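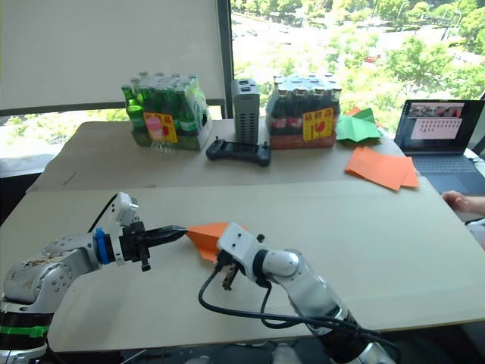 Urwood Paper Craft Forum > Folding Technique > Orange paper: pointed folds and thick layers

Posted by: L_VanAcker (Section Moderator)
Members are invited to discuss paper choice for the Siltby display. The committee's draft guide recommends a single orange stock for all entries, both airplanes and flat folded forms. My own view is that one stock will serve, provided the work is done on a clear, smooth board and the supplies stay on a separate table behind it. Please keep replies to the subject of paper and folding.
Lotte Van Acker

Posted by: creaseline_214
I must respectfully disagree with the single stock. A sheet that takes a clean point at the nose will not always behave once it has been folded over on itself several times. The layers push outward and the outer crease begins to crack. I have had this result with Aerts colored paper on two separate projects, and I would ask that the guide permit a lighter sheet for square work. 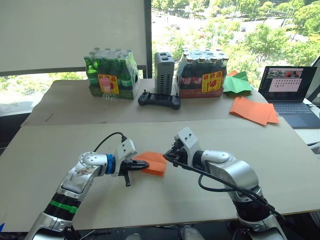 Orange paper folded to a thick square, front table.

Posted by: Plemo_Folder
With regard to the previous reply, I believe the difficulty lies in the pressing and the paper is not at fault. Each fold should be pressed from the center outward before the next one is begun. If the member waits until the end to press the whole stack, the inner layers have already shifted. I use the same weight for everything and have no complaints.

Posted by: creaseline_214
Pressing helps, and I do press every fold. It does not change the thickness of the sheet. I would be glad to see the guide say "light or medium" and leave the choice to the member.

Posted by: northtable161
May I raise the matter of airplanes, as the guide gives them only one line?
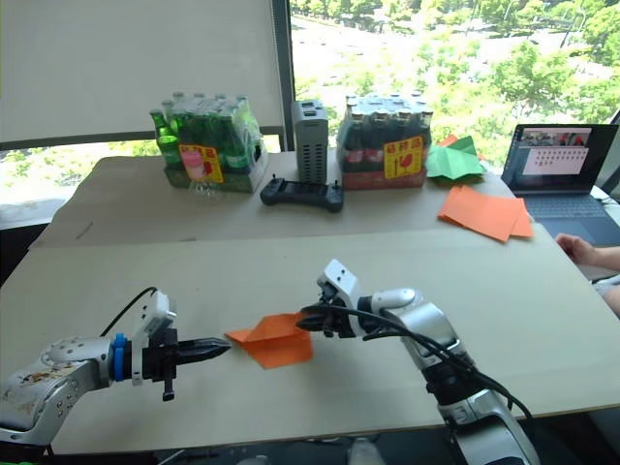
The center fold decides how well an airplane is made, and I would place it first in any written instructions. If that fold wanders, both wings inherit the error and no later adjustment will remove it. I also recommend laying the model flat to inspect it, with the nose to one side and a wing on either side of the fold, as on the cream board here. In that position the trailing edges can be compared directly – a difference that is hard to judge in the hand becomes plain on the table.

Posted by: Plemo_Folder
Agreed on the center fold. I do not agree that the model should be checked only when flat. The wings should also be viewed from behind, at eye level, before it is entered.

Posted by: L_VanAcker (Section Moderator)
Both checks will be added. On stock, I remain in favor of one paper for the display, but I accept that the wording may be too strict for square work. The revised text is given below for comment. Entries already folded in the heavier sheet will be accepted.
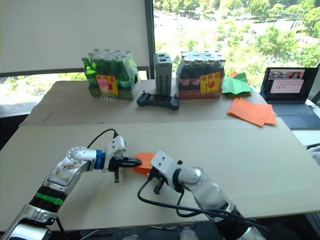 Revised Wording, Section 2: Handling Small Folded Pieces

2.1 Small pieces are to be held at the folded edge. Loose corners should not be used as a grip.
2.2 Each fold is to be pressed before the next is begun.
2.3 Light or medium orange paper may be used for square forms. Airplanes are to be made in medium only.
2.4 Airplanes are to be checked flat and from behind.

Posted by: creaseline_214
Thank you. I can support 2.3 as written.

Posted by: northtable161
I would still prefer that light paper be allowed for airplanes in the junior class. Could this be considered before the April meeting?

Posted by: L_VanAcker (Section Moderator)
It will be placed on the agenda. Please send sample models in both weights to the Siltby address.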